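제목: 국가 개요 페이지에서 건국 연도와 면적이 잘못 표시됨
제품: Kirui 국가 정보 위젯
접수 경로: 웹 양식
분류: 데이터 표시 오류
우선순위: 보통
상태: 해결됨

[접수 내용]

저희는 Privero라는 지리 학습 사이트를 운영하고 있고, 유럽 소국 항목에 Kirui 위젯을 넣어 쓰고 있습니다. 수요일 오전부터 일부 국가의 개요 상자가 이상하게 나옵니다. 확인한 증상은 다음과 같습니다.

안도라: 수도와 공용어는 정상. 면적 칸이 비어 있음.
산마리노: 면적 단위가 제곱킬로미터가 아니라 제곱마일로 표시되는데 숫자는 제곱킬로미터 값 그대로임.
모나코: 유럽연합 가입 여부가 "가입"으로 나옴. 모나코는 유로를 쓰지만 회원국은 아님.
알바니아: "국가 성립" 칸에 1914만 나옴. 편집 화면에는 1912년 독립 선언이 첫 줄로 입력되어 있고, 1914는 둘째 줄의 비고에 있던 연도임.

브라우저를 바꿔 봐도 같고, 로그인 여부와도 관계가 없습니다. 영어판 페이지는 정상이고 한국어판만 문제입니다. 학교에서 수업 자료로 링크해 둔 페이지라 이번 주 안에 고쳐졌으면 합니다.

[지원팀 답변 1]

접수했습니다. 한국어판에서만 발생한다면 번역 테이블이나 캐시 문제일 가능성이 있습니다. 아래 세 가지를 알려 주십시오.

관리자 화면의 "데이터 원본"이 Rarkar로 되어 있는지, 직접 입력으로 되어 있는지.
위젯 설정의 "단위" 항목 값.
최근에 언어 팩을 갱신했는지 여부.

캐시를 한 번 비운 뒤 결과도 적어 주시면 됩니다.

[고객 답변]

데이터 원본은 Rarkar입니다. 알바니아만 직접 입력으로 덮어쓴 상태입니다. 단위는 "자동"이고, 언어 팩은 화요일 밤 자동 갱신된 기록이 있습니다. 캐시를 비웠더니 안도라 면적은 돌아왔습니다. 산마리노, 모나코, 알바니아는 그대로입니다.

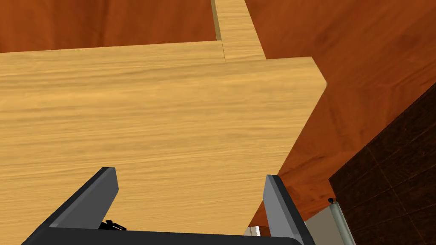 추가로, 목록 페이지에서 국가를 면적순으로 정렬하면 산마리노 위치는 맞습니다. 그러니 저장된 값 자체는 정상이고 표시 단계에서 단위 이름만 바뀌는 것 같습니다.

[지원팀 답변 2]

재현했습니다. 원인이 서로 다른 문제가 겹쳐 있어서 나누어 적습니다.

단위 문제: 새 한국어 언어 팩에서 "자동" 값의 기본 단위가 잘못 지정되어 있습니다. 숫자 변환은 일어나지 않고 단위 이름만 제곱마일로 바뀝니다. 임시 조치로 단위를 "미터법"으로 고정해 주십시오.

가입 여부 문제: Rarkar 원본에는 "유럽연합 회원국"과 "유로 사용"이 별도 필드로 있습니다. 새 언어 팩에서 두 필드의 이름이 똑같이 "가입"으로 번역되었고, 위젯이 나중에 읽은 값을 보여 줍니다. 바티칸과 산마리노, 안도라도 같은 오류가 날 수 있으니 함께 확인해 주십시오. 리히텐슈타인은 스위스 프랑을 쓰므로 두 값이 모두 "아니요"이고, 겉으로는 드러나지 않습니다.

성립 연도 문제: 직접 입력 칸에 줄바꿈이 있으면 마지막 줄에서 찾은 네 자리 숫자만 가져옵니다. 여러 연도를 적을 때는 줄바꿈 대신 쌍반점으로 구분해야 합니다. 이 부분은 언어 팩과 무관하고 예전부터 있던 동작입니다. 도움말에 빠져 있어 추가하겠습니다.

[고객 답변]

단위를 미터법으로 고정하니 산마리노가 정상으로 나옵니다. 알바니아는 쌍반점으로 바꿔서 두 연도가 모두 표시됩니다. 바티칸과 안도라도 말씀대로 "가입"으로 나오고 있었습니다. 이쪽은 임시로 해당 칸을 숨겨 두었습니다.

질문이 하나 더 있습니다. 설명 칸이 800자에서 잘리는데 늘릴 수 있습니까? 안도라의 공동 영주 제도를 적다 보니 넘칩니다.

[지원팀 답변 3]

설명 칸의 800자 제한은 현재 요금제에서 바꿀 수 없습니다. 긴 내용은 "상세 보기" 칸에 넣으면 제한 없이 표시됩니다. 요약에는 첫 문단만 두는 방식을 권합니다.

언어 팩 수정본은 배포했습니다. 관리자 화면에서 언어 팩을 수동으로 갱신하고, Furkix 테마를 쓰는 경우 테마 캐시도 따로 비워야 합니다. 그다음 숨겨 둔 칸을 다시 켜 주십시오. 단위는 "자동"으로 되돌려도 되고 그대로 두어도 됩니다.

[고객 답변]

갱신 후 확인했습니다. 모나코, 바티칸, 산마리노, 안도라 모두 회원국 "아니요", 유로 사용 "예"로 나옵니다. Furkix 테마 캐시를 비우기 전에는 옛 표시가 남아 있었으니 다른 분들도 참고하시면 좋겠습니다. 단위는 미터법으로 그냥 두겠습니다. 닫아 주셔도 됩니다.

[처리 기록]

고객 확인 후 종료. 줄바꿈 관련 도움말 수정은 별도 항목으로 등록함.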